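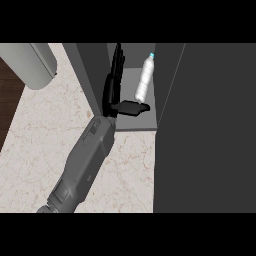

Buyer Beware: The "Sealed" Question

Another month, another stack of forwarded listings, and the word I keep tripping over is "sealed." Sellers of tour merch and fan club goods use it as if it settled everything. I'm not convinced it settles much.

Take the Misdale tour box that several of you wrote in about. The listing said sealed, first press, number 2503 on the sticker, no returns. Kirsty Rudd bought it and sent me her photos when it came. The shrink-wrap had a seam running down the back. Her older copy, bought at the venue, has a folded seam at each end and none on the back. Does that prove a reseal? No. Factories change wrap between runs, and I don't have a third box to compare. But the seller had four of them listed and wouldn't show the back of a single one, and I know what I'd have done with my $100.

Elfriede Gerlach wrote to disagree. She thinks collectors have talked themselves into seeing reseals everywhere, and that most odd seams are just odd seams. She may be right. She has also been buying from the same two sellers for years, so I'd expect her to have a calmer time of it than somebody picking through strangers' listings at midnight.

Then there is the Plirkden "authentication card" that has started turning up in the photos. I asked Wai-kit Hung, who deals in posters and photo sets, what it gets you. His answer: a card. It has no serial number and names no item, so it could be slipped in with anything. Sellers are adding to the price for it all the same. If anyone has had a refund on the strength of one, I would like to hear about it, and I'll print it.

What I would ask for before paying:

Photos of all six sides, taken today, with the seller's handle on a slip of paper. Stock photos don't count.

The weight with packaging. A box missing its photo book will come in light.

The original order confirmation, name blacked out if they like. "It was a gift" is sometimes true. It's also what I'd say.

A payment method that lets you open a dispute. If the price goes up when you ask for one, leave.

Yufang Zou is bringing her Dumen lightstick, and the copy she was sold before it, to the Thursday swap at Urrutia so people can handle both. Doors at 7 p.m. Crisóforo Medrano has the table list, and he'd like to know by Wednesday night if you want a spot.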